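Part 3: Sorting the small stuff

5. Put a cloth over the table before you tip the drawer out. I use a white one with a grid on it, and beads show up great against it!

6. Jewelry, watches and hair ties go in the tub. My pink one's from Dollarstead (under the Drandetti shelf, if yours is laid out like mine).
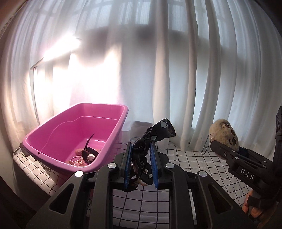

7. Fabric gets its own pile – scarves, pouches, whatever you've got. Shake each piece out and check the folds for earrings.

Caution: don't drop necklaces in on top of a watch. I spent over 70 minutes untangling one last July.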